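Orngate Small Cases: a set of notes and pictures on lidded storage boxes

Maintained by Beryl Rudd and Mervyn Hartley
Version of November 15, 2020

Summary

Orngate Small Cases covers rigid boxes with a separate lid and base, of the kind used to hold tools, spare parts and accessories. Each entry records how a box closes, how its corners are shaped and what is printed on it. The set was put together for sorting and labeling work in the Classka store room.

Contents

entries.csv – one row per box, 1669 rows
closures.csv – closure types and their codes
labels.txt – printed words, one per line, as read from the lid
pictures/ – one folder per 100 entries

Fields

box_id: whole number, never reused after a row is deleted.
color: everyday color word. "White" includes pale bluish whites.
corners: square, cut or rounded.
seam: yes if the line between lid and base can be seen from the front.
closure: a code from closures.csv. Use U if the closure can't be read.
print: words on the lid, in capitals if printed in capitals. Styled letters are entered as plain letters.
surface: what the box rests on.

Size is not a field. The May version had one, but the values mixed inside and outside measurements and were dropped.

Closure codes

N – notch in the front edge
C – clip on the outside
S – sliding lid
F – friction fit
U – unknown

A notch in the base and a notch in the lid both get N. The Dobson list splits them, so rows imported from it were merged. There were 47 of these.

Sample entry

color: white
corners: rounded
seam: yes
closure: N
print: UNITREE
surface: light wooden tabletop

The notch is in the middle of the front edge of the base. The print is in black italics, slightly left of the lid's center, with a slash-like stroke for the I.
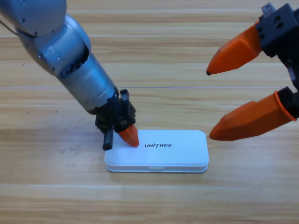 Known problems

Bromier boxes are overrepresented in the first 1000 rows. Glossy lids are sometimes entered as white when they are light gray. Rows with closure U have not been rechecked.

Corrections

Send the box_id, the field and the new value to Mervyn Hartley. Changes to closure codes go to Beryl Rudd first – they affect the shelf labels.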